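Zivel Trick Rope Starter Kit: Review
By Heikki Sjöberg
2022-03-10

I have been spinning ropes since I saw a touring riding show as a boy, and I have taught the flat loop to enough people that I get asked every few months which rope to buy. For years my answer was to buy a length of cotton cord at a hardware store and make your own. The Zivel kit is the first ready-made set I have used for long enough to say something about.

What comes in the box

Two ropes, a spare honda, a small tub of wax and a printed booklet. The whole kit weighs 1180 grams with the box. The longer rope is 30 feet and is meant for the wedding ring and other big loops. The shorter one is 15 feet and is the one you will use at first. Both are braided cotton with a solid core. The honda, the small eye that the rope runs through, is brass on both ropes. The spare is aluminum and is meant for children or anyone who finds brass too heavy.

The booklet is stapled and has line drawings. I would have liked it to lie flat. I kept a shoe on it. 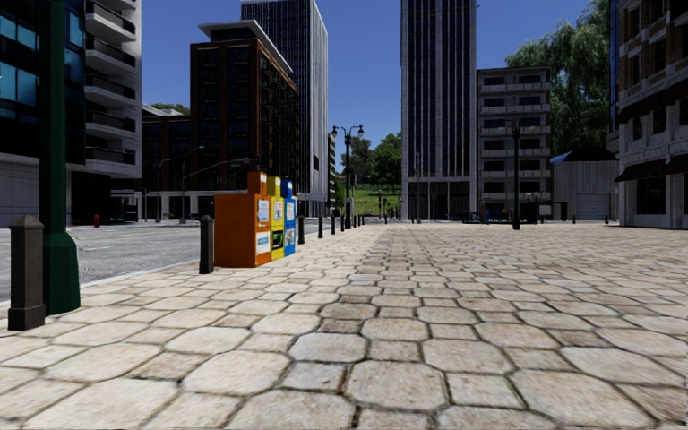 Stone paving next to the road.

First impressions

The cotton is stiff out of the box. The booklet says to wash it once in cool water and hang it with a weight on the end, and I did that with the short rope but left the long one alone to compare. The washed rope was easier to spin the same week. The unwashed rope took until the second month to loosen up, and it still holds a slight kink where it was coiled tight around the cardboard. Wash both.

The tail ends are whipped with waxed thread and then dipped in something clear. One of mine began to fray after three weeks. I cut it back and taped it, a two-minute job, but at this price the ends should last longer.

Spinning

The weight of the honda matters more than anything else in a trick rope. Too light and the loop collapses when you slow down. Too heavy and it drags the loop into an egg shape. Zivel has the brass one about right for the short rope. I could hold a flat loop at ankle height within a few minutes, and a student of mine who had never touched a rope had it going by the end of her second lesson. The merry-go-round, where you pass the loop from hand to hand around your body, came next and gave her no more trouble than usual.

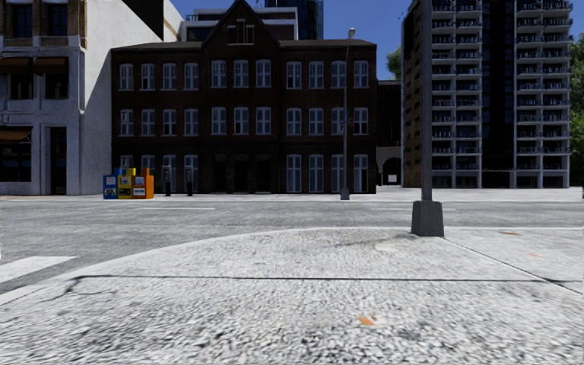 The long rope is harder to like. With the same brass honda on twice the length, the loop feels underpowered once you let out more than half of it. I swapped in a heavier honda from an old Hyvönen rope and the wedding ring opened up the way it should. If you plan to do big loops or work from horseback, expect to buy a heavier honda. I have not used either rope from the saddle myself and would not until you can hold a loop on the ground with your eyes somewhere else.

Texas skips are possible with the short rope, but a tall person will want a few more feet. I am six foot one and clipped my heels a lot.

Wear

I practiced outdoors from July on, mostly on hard ground. Pavement eats cotton. The underside of the short rope's loop is fuzzy now, and it picks up grit that ends up in the honda. A wipe with a cloth and a little wax sorts it out. On grass the wear is much slower, though damp grass makes the rope heavy and you may as well stop for the day. 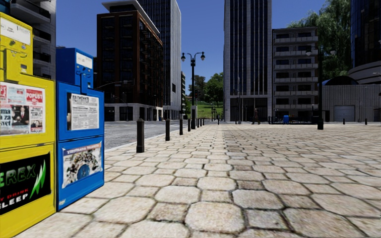 The wax is fine but there isn't much of it. I finished the tub in the fall and have used plain beeswax with no difference that I can feel.

Compared with others

The Irkow practice rope is cheaper and softer from the start, but the honda is tied from the rope itself and wears through. I went through two in a year. The Prutia nylon rope shrugs off rain and pavement and costs a little more. It also spins with less feel, and I find it slippery in cold hands. The Hyvönen rope is the best of the lot for big loops, but it is sold singly and the beginner doesn't need it.

Good points

Short rope is well balanced.
Spare honda included.
Booklet explains the flat loop clearly.

Bad points

Rope ends fray.
Long rope needs a heavier honda.
Very little wax.

I would buy the kit again for a student starting from nothing. Someone who already has a flat loop should get a Hyvönen and skip the box. Zivel also sells the short rope separately, which suits anyone with no interest in the wedding ring.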